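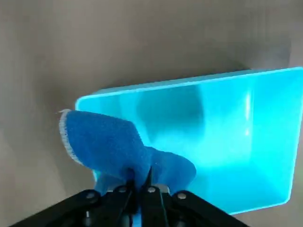

Slide 1: Blue cloth, blue tray

Talk for the Fevska staff day, 3rd March. I have 30 minutes, including questions. Leave time for the Lougher people, who have the smallest kitchen and will want to talk about shelf space.

Start with the problem. Cloths get left on the faucet, over a chair, on top of clean plates. Ask for a show of hands - who has a cloth on the counter right now?

Then the rule we use at Gimirow: cloths go in one open bin, low sides, no lid. Lids were tried at Javberg and people put things on top of them.

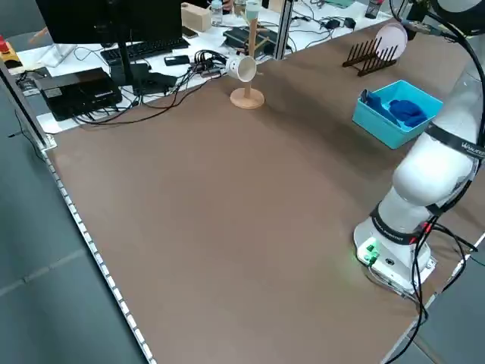 The bin belongs close to the dishes, within reach of where mugs and plates get dried. Put it across the room and the cloth stays in somebody's hand, then on the counter. Say this slowly, it is the main point.

Next, folding. We asked for folded cloths through the whole of April and gave up. Dropping one in is enough. Look at the blue one on the slide, bunched up and crumpled, and all I ask of it is that it be in the bin. Wet cloths are different - those get hung up first. 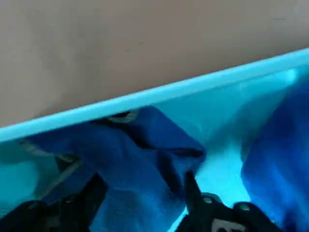
Washing comes after that. Two loads a week, whatever is in the bin, clean or not. Sorting takes longer than the wash saves. Skip the detergent part if time is short.

Last slide, then questions. Mention that mug trees need a wide base if the counter gets bumped a lot. 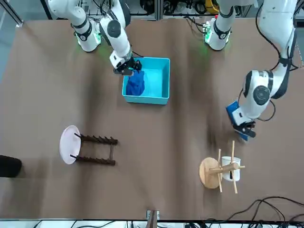 Slide 4: Cloth bin at the back, mug tree on its side

Handouts are by the door. Bring the spare bin home.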